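5. Execution Layer and Wrist-View Perception

The policy proposed in Section 4 outputs a sequence of short motion targets for both arms. In this section we describe how Wundix, our execution layer, turns these targets into joint commands, and how the wrist views enter the decision to close or open a gripper. The test task is packing candy bags into a paper shopping bag.

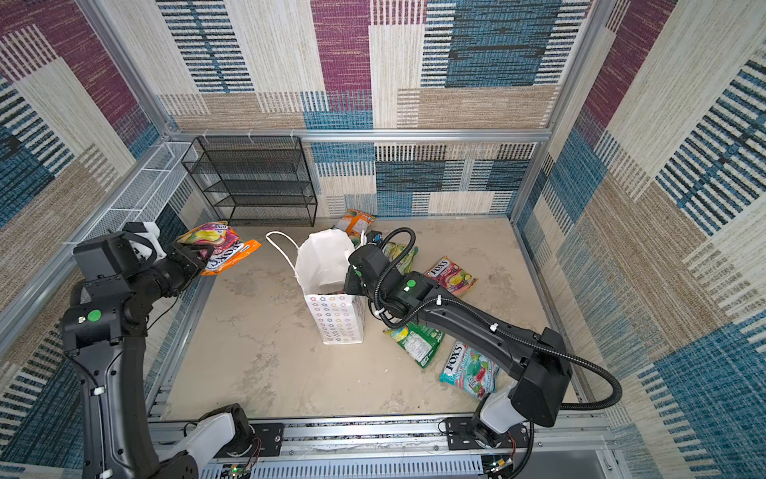 Figure 5. The two-arm workcell during the packing task.

M. Montecinos
Robot Software Group, Brukville Institute of Technology

5.1 Separation of the two loops

Wundix runs two loops. The slow loop receives a new plan 5 times per second. The fast loop interpolates the plan and checks the distance between the two arms – this check is done on every cycle, also when one arm is at rest. If a new plan arrives late, the fast loop continues with the old one for at most 800 ms and then holds position.

5.2 Grasp state from the wrist view

Glossy packaging is difficult for our depth estimate, so the grasp state is predicted from color only. We trained a small classifier, Gakamico, on 3,545 labeled wrist images. Wrinkled film gives strong highlights, and the printed pattern changes its shape with each fold. 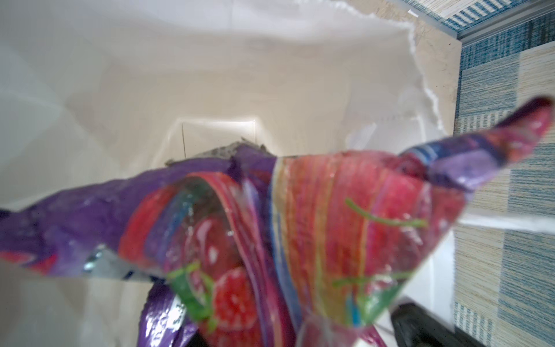

For this reason we do not match the pattern to a stored template. The classifier receives a crop near the fingers and returns one score, which is smoothed over 6 images before the planner can use it.

5.3 Contact with thin paper

The rim of a paper bag bends easily when a finger touches it. We therefore limit the closing speed near the rim, and the arm that holds the bag follows a softer gain schedule than the arm that carries the item.
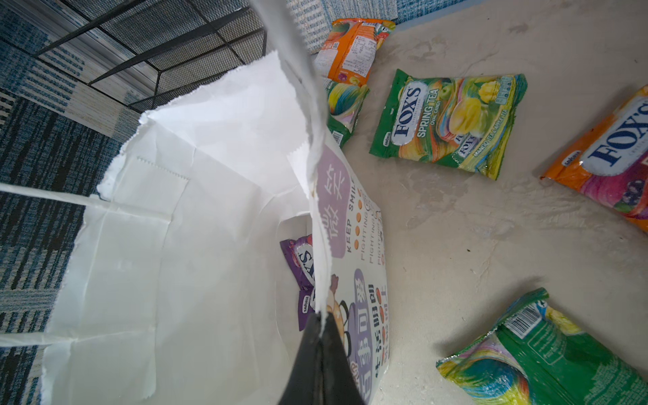 The gain schedule is selected by the planner and not by the fast loop. We also tested automatic selection from motor current, but the signal for paper was too close to the noise level.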